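Equipment Services: Tabletop Arm Kit Now Open for Loan Requests

The Grasivden Equipment Library has added the Hetura tabletop arm kit to its loan list. The kit is supplied by Skirivstead and is available to member laboratories and teaching departments from September. It consists of one arm, a two-finger parallel gripper, a wrist camera, a power unit and a carrying case.

Loans run for 13 weeks and may be renewed once if no other department is waiting. The fee is $600 per loan. Departments that prefer to purchase may do so through the Library at the member price of $3,000, with delivery from the supplier's Ikeda warehouse. Requests to cancel must reach the Library at least 72 hours before collection.

Staff reviewed the kit over the summer using ordinary household items. The setup guide is clear, and the control software installed without difficulty on the Library's standard laptops. Two reservations should be noted. The printed manual gives little help with camera calibration, and the case has no space for spare gripper fingers, which must be stored separately. The Library has raised both points with the supplier.

Borrowers must complete the short safety module before collection. Request forms are available at the Library service desk.

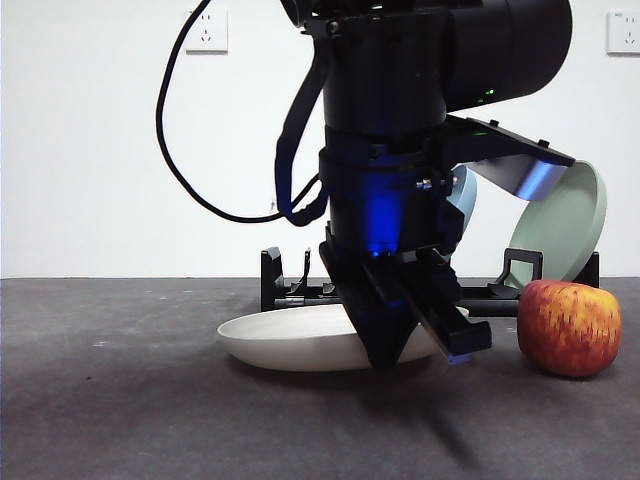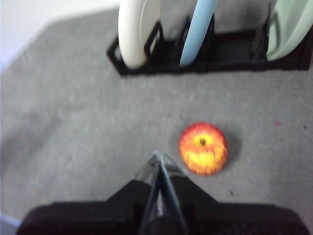
Gripper, apple and dish rack with plates, in side view (first picture) and from the wrist camera (second).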